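Thirteen years with the same wagon

I bought my wagon used, with a dent in the tailgate and a smell I never did identify, and I've now had it for 13 years. So when I finally sat down to think about replacing it, I figured I'd end up in a crossover like everybody else on my street. Then I drove the Brondach wagon and all that sensible planning went right out the window!

The dealer in Furkbridge had a dark green one out front (of course they did, it's the prettiest color they make) and let me take it out on the old quarry road. It's low. You sit down into it instead of climbing up, and the first long curve reminded me why I liked this shape of car to begin with. The steering has some weight to it, the body stays flat, and you don't feel like you're driving a refrigerator on a windy day. 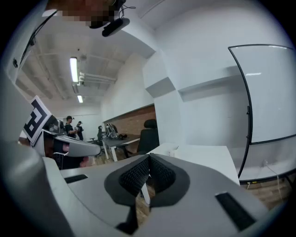
The engine is the smaller of the two on offer, and I'd stick with it. It gets a little coarse when you really push up a hill, but around town it's smooth and quiet, and the transmission mostly leaves you alone. I did try the sport setting. It holds each gear too long and makes a lot of noise about very little, so I switched it off after a mile or so and was happier.

And the back! The seats fold completely flat, there's a real lip-free floor, and my old dog could get in without being lifted. Crossovers look bigger from outside, but I measured the Rahimi I'd been considering, and its cargo floor is 3 inches shorter. Three inches is the difference between my folding table going in straight or going in crooked with the passenger seat shoved forward.

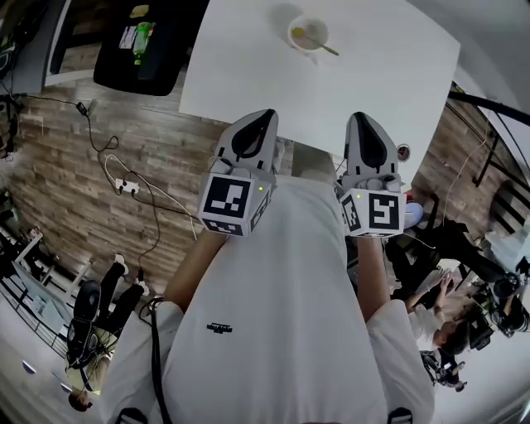
White bowl with a yellow spoon.

Now the gripes. The climate controls are all on the touchscreen, and I hate that. My current car has a big round knob for the heat and I can find it in gloves in the dark. The rear wiper is tiny. And the roof rails cost $900 extra, on a wagon — who is buying a wagon and not putting things on the roof?

I also drove the Ilell hatchback the same afternoon, mostly out of fairness. Nice little car, great seats, and a 12-speaker stereo that made my own playlist sound new to me. If I lived downtown and parked on the street I'd probably be writing a whole different post. But I kept looking back at that green wagon across the lot.

I haven't signed anything yet. The old one passed inspection in March and still starts every morning, so there's no rush, and I'd like to try the Brondach on the highway before I talk numbers.

Posted 06/08/2024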